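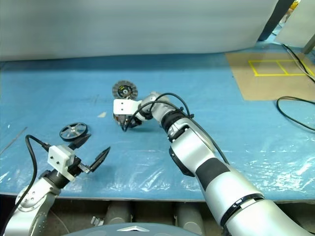
Has Tannous really walked out on Nasen?

Another month, another pair of unfollows, and half my inbox has decided that the wedding of the year is off. For those who have been spared it so far: Tannous, who sings, and Nasen, who used to sing and now mostly sells candles, have stopped following each other. By teatime a gossip page had it down as a split. By midnight there was a love rival, a smashed phone and a flat being cleared out in a hurry.

I have read the lot so you don't have to, and I'm not buying much of it.

Start with where it came from. The whole thing rests on a voice note from a woman who says she did Nasen's hair for 2 weeks on the last tour. She claims he called Tannous "a job I can't resign from" and told the dressing room he had only proposed to keep the label happy. Strong stuff, if he said it. But the note is 136 seconds long, it has clearly been chopped in at least one place, and the woman hasn't given her name or said which dates she worked. The page that put it out, Pirex, is the same one that had Tannous expecting twins in the spring. There were no twins. There was no correction either.

I asked Pirex whether they had heard the full recording. The reply was a laughing face and a link to their paid tier.

Rosalie Schwaiger, who has handled Tannous's press since the first album, sent me one line: "They are both working and they are both fine." I don't take that as gospel. It's her job to say so, and she said something very similar about the last boyfriend shortly before he moved to Lisbon. Still, she usually goes quiet when there is real trouble, and she came back to me inside the hour.

Then there's the timing. Nasen has a single out in December, his first in ages. The video was shot by Yuxi Guo, and it is, according to the blurb, "a story of love ending in public". Well, fancy that. The pre-save page went live the same evening as the unfollow, and had 2,224 sign-ups by breakfast. His previous one took a fortnight to scrape past 1,000. I can't prove the two things are linked, and his people say they aren't, but I've seen this trick pulled too many times to send flowers.

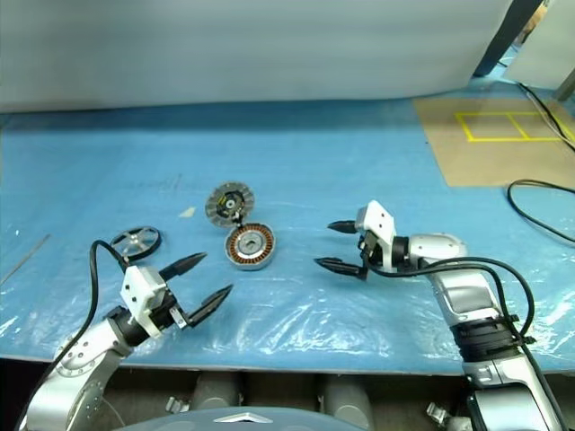 Those who believe in the split point to the ring, which Tannous wasn't wearing at the Wuter party. True, she wasn't. She wasn't wearing it at the one before that either, or in most of the photos from the summer, when the same accounts were calling them the sweetest couple in pop. She has said in interviews that it's too big and that she keeps meaning to have it altered.

The flat is even thinner. What we have is a blurry clip of a van in their street. It's a long street with plenty of flats in it, and the van has no name on the side. Someone in the comments swears they saw Nasen carrying a lamp. Someone else swears it was a guitar stand. Neither of them took a picture.

What would change my mind? The full voice note, for one. A name to go with it. Or either of them saying something out loud that isn't song lyrics on a black background. They are both due at the same charity dinner before Christmas and, at the time of writing, nearly every seating plan doing the rounds has them on the same table, though I wouldn't trust those either.

If you worked on that tour and heard any of this with your own ears, reply to this email. I won't print your name, but I will want to know it.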